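Nevgate Two-Finger Gripper for Countertop Work

Overview | Specifications | Support

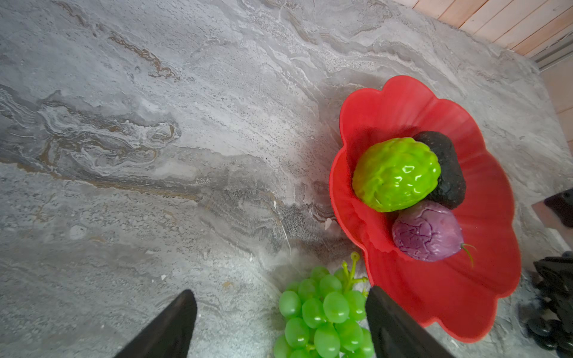 Two fingers at a bunch of artificial grapes, next to a red bowl of fruit.

The Nevgate handles light kitchen items: produce, cups, folded cloths. Clearing a counter is within reach today – at a slow pace and with someone nearby. Washing dishes and wiping up spills are not supported.

Clustered items remain the hardest case. A bunch has no single rigid edge, and a stem can catch on a rim. Reduce the closing speed for these.

Supply: 232 V
Warm-up: 30 seconds
Finger sets included: 3
Finger pad inspection: every 2000 cycles

Fits Bodin and Skistden arms. Adapter plates are sold separately.

Application questions: Loubna Ragab, Grirnitz product support.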